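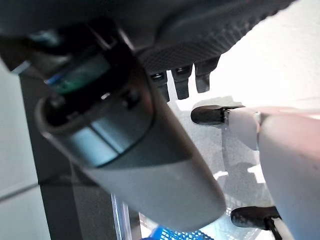 Snack shelf day at Skondudwood, April 13, 2018

Hello again from the little shop! I promised Sowmya I'd get these up before the weekend and for once I've managed it. If you're new to the page, Skondudwood is the pop-and-cookies counter at the end of the Plunamlow building, and I've been looking after the shelves since last winter. It's a small job and I like it far more than I probably should. I get a cart, a price gun, a playlist and the whole afternoon to fuss over which way a label faces.

The big change this time is colour. We used to sort everything by brand, and then Ludivine Vasseur came through on a visit and asked why the greens weren't all together. I had no answer for her. So now the greens sit near the greens and the blues near the blues, more or less, with a few strays where the bottles wouldn't fit (the shelf has opinions about depth, and so do I). Kieran still thinks brand order was faster for restocking. He may be right, we'll see how April goes.

I also cleared out the back cupboard, where I found a box of shelf strips from the Riler order, 216 of them, still in the wrap. If anybody has a use for shelf strips in a size we don't carry any more, please come and get them.
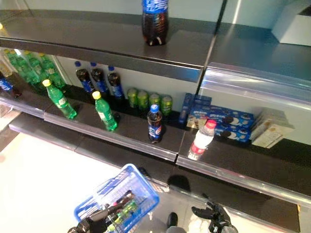 Colour order is harder than it sounds when half your stock is cola. Brown drink, blue cap, blue label – you can't do much with that except line it up and hope. I'm pretty pleased with the back row though, with the three blue-capped bottles standing straight beside the green cans, and the two lemon-limes with their yellow caps a bit further along to the left. Yes, there's a cola lying down at the far left. The Oreo boxes are on their sides in a stack, which I think looks much better than standing them up, and you still get the cookies on the packaging. Ilango would like it known that the stack was his idea.

The top shelf is still up for discussion. Sowmya wants chips up there, I want the good ginger candies from Amin, and neither of us has measured anything. A shelf that dark and shiny shows every single fingerprint, too, so whatever goes up there is going to have to be worth the wiping. I've gone through 2 cloths this week already and I'm eyeing a third.
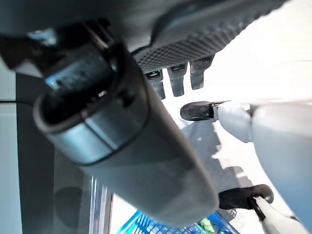
Things people have asked me

Are you getting the orange pop back? Working on it! The supplier has it listed under item 3711 and keeps sending something else. I've phoned twice.

Who do I talk to about special orders? Me, Kenna Ogilvie, or leave a note in the jar by the till. Please put your name on it – I had one last month that just said "more of the good ones" and I've been thinking about it ever since.

Can I help with the next one? Yes please. The next sort-out will be when the new delivery lands, and I could use somebody tall. Wear shoes you don't mind kneeling in. I'll bring the coffee, and Kieran says he'll do his date squares if enough people sign up.

Older galleries are all still on the page, and comments are open if you want to argue for brand order. Locker 924 has the spare price gun in it, Ilango, so you can stop looking.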